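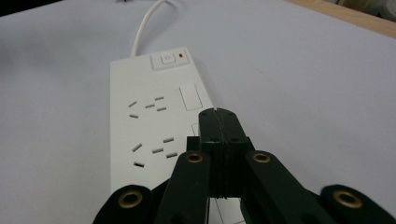
White power strip on the bench, cable running off the back.

Zanside 2000 benchtop analyzer, cardiac panel – three months in

Quick one, between runs. We took the Zanside for troponin and BNP after the old Vustwood started failing QC every Thursday. Small lab, 60 samples on a busy day.

Good: fast. First result before the porter is back at the door. Low-end troponin repeats well, better than I expected at this price. Reagent packs click in, no fuss.

Less good: the touchscreen. Laggy, and gloves make it worse. Error 2074 keeps comming up after a pack change – restart clears it, manual says nothing. Bedance handle the service here and they're polite but slow. Printer is loud.

Would I buy again? Yes, probaly. 3 stars till they fix 2074, then four.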